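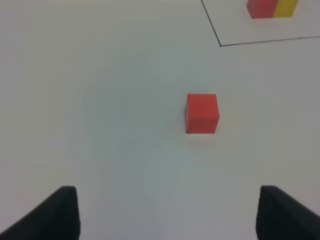 Wrist camera view, pick position. Red cube ahead of the open fingers, slightly right of the midpoint. Marked region upper right.

Ticket 1189: Sturnora block-sorting kit, gripper closes off-centre on single cube
Product: Sturnora desktop arm kit with Nundura wrist camera
Reported by: McIver training room
Status: Closed, workaround supplied
Last updated: June

Problem as reported

The arm runs the supplied sorting routine. It finds the cube and moves to the approach position, but the fingers are not centred on the cube when it starts to descend. On closing, the right finger touches first and pushes the cube to the left. The cube is sometimes picked up and sometimes turned. The customer reports 4 failed picks in a run of 30. All 4 were on single cubes on the open table. Blocks picked from the feed tray are not affected.

Kit software was reinstalled before the ticket was opened. No change.

Checks

1. Finger travel. Customer ran the open/close test from the service menu. Both fingers move evenly and stop at the same distance from the centre line. Gripper ruled out.

2. Camera mount. Both screws tight. Bracket seated against the stop. No play when pressed by hand.

3. Lighting. The cube stands out clearly from the white table and its shadow is soft. Detection score was above the limit on every attempt, including the failed ones. Exposure left on automatic.

4. Wrong target. We asked whether the routine was picking up the red block already inside the outline, next to the yellow one. It was not. The log shows one target per attempt, and it is the cube outside the line. The exclusion area is working.

5. Camera offset. The stored sideways offset was zero. A calibrated kit should never show exactly zero here. The customer confirmed that the camera had been swapped for a spare and the calibration step skipped.

Cause

Offset values are stored in the arm controller and are cleared when a new camera is detected. The routine will still run with cleared values and gives no warning. Tray picks are not affected as they use taught positions and ignore the camera.

Fix

Run Setup > Camera > Calibrate with the Vuvitz target card flat on the table. Leave the approach height at 700 in the settings page during calibration, then restore the working value. Save before leaving the page. Power the arm off and on.

Result

Customer calibrated and repeated the run of 30. No failed picks. The sideways offset is no longer zero and was still present after a second restart.

Notes

The missing warning has been logged as a fault against the controller software. Until it is fixed, check the offset page after any camera change.

The manual covers calibration under first-time setup only. Request sent to add it to the camera replacement page.

No parts sent. Spare camera stays in use.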